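September, studio notebook, casting side. Started 7:40 am, coffee bad

Picking up from the last entry. Drimura campaign (adaptive sleepwear), second round of layouts. Client wants the wheelchair shots bigger and the copy smaller. Fine by me. Copy was trying too hard anyway, three adjectives before the product name.

Casting calls: 193 replies to the open call, most of them through the Clendow newsletter. Went through all of them for access needs before looking at a single headshot. Slow but it worked better than last time, when we booked first and asked later and ended up with a ramp that didnt reach the door. 26 on the longlist. Shortlist by end of week, need 5.

Things to fix on the call sheet form:
- "special requirements" box has to go. Say "What do you need on the day?"
- font too small, two people emailed about it
- captions missing on the intro video. We ask for captions from everyone else. Embarassing.
- fee wasnt stated. Put it at the top, 1650 per shoot day, same for every model on the job, no "exposure" nonsense

Screen reader test on the landing page: menu reads okay, the carousel does not. It says "slide slide slide" and then dumps you in the footer. Told Sutter, they said carousel is a brand requirement. Asked them to show me where in the brand guide. Waiting. If nothing comes back I'm cutting it to a static row of portraits.

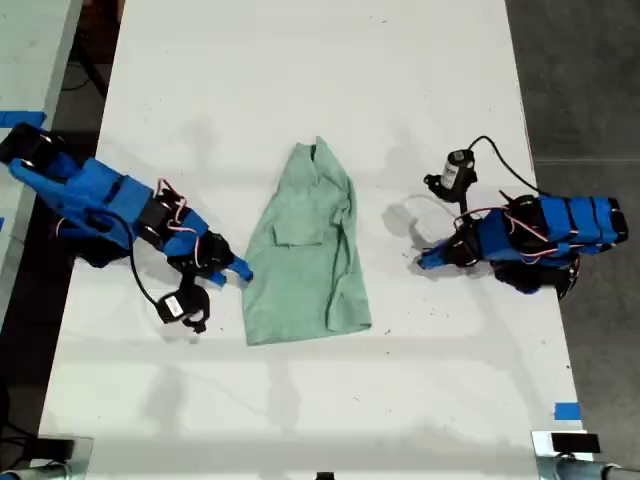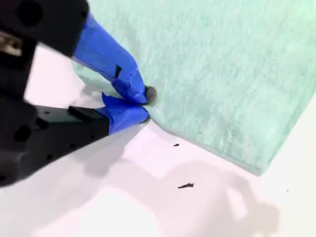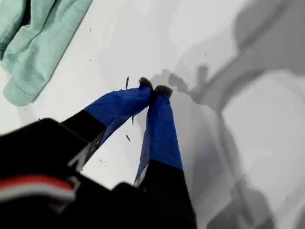
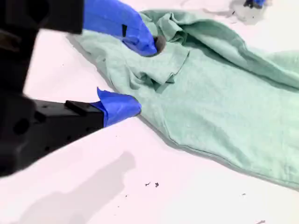 Blue on the grippers, white tabletop.

Back to layouts. Ran the three headlines past the reader panel over lunch. A came out flat. B ("Made for your morning") people liked but said it could be cereal. C got the most talk, half of it arguing, which the client will hate and I kind of like. One panel member asked why the person in the hearing aid shot was the only one not looking at the camera. Good catch. Checked the selects and there is a frame where she is, slightly softer, use that. Retouch note: leave the hearing aid alone!! Last retoucher smoothed it right out and we had to pull the ad.

Alt text. Writing it myself this time, not leaving it to whoever uploads. Short, say what the person is doing, mention the disability if it's the point of the picture and skip it if it isnt. Argued with myself over the bus shelter version for most of an hour. Decided to ask the models how they want to be described, should have been step one. Add to the form.

Drorkico quote for the out-of-home printing came in. Higher than the last job, partly the matte stock. Want to keep matte, the gloss proofs glare badly at seated height. Tested from a chair in the corridor under the strip lights and you lose the whole bottom third of the headline. Also the QR code is way too high up on the big format. Move down, make bigger, leave white space round it.

Sound spot: 20 seconds is too tight for a natural read. Talent has a slower speech pattern and the edit we got back had every pause chopped out. Sounds like somebody else. Asked for the 30 slot. Media says no budget, I say drop the jingle and lose a line of copy. Try both tommorow and play them blind.

Open:
- step-free toilet at the location, phone and ask, dont trust the website
- contract in large print + plain version
- Sutter re carousel
- quieter room for anyone who wants out of the main studio between setups
- hearing aid frame to retouch w/ note
- who has the spare key for the lift??

Stopped 6:15.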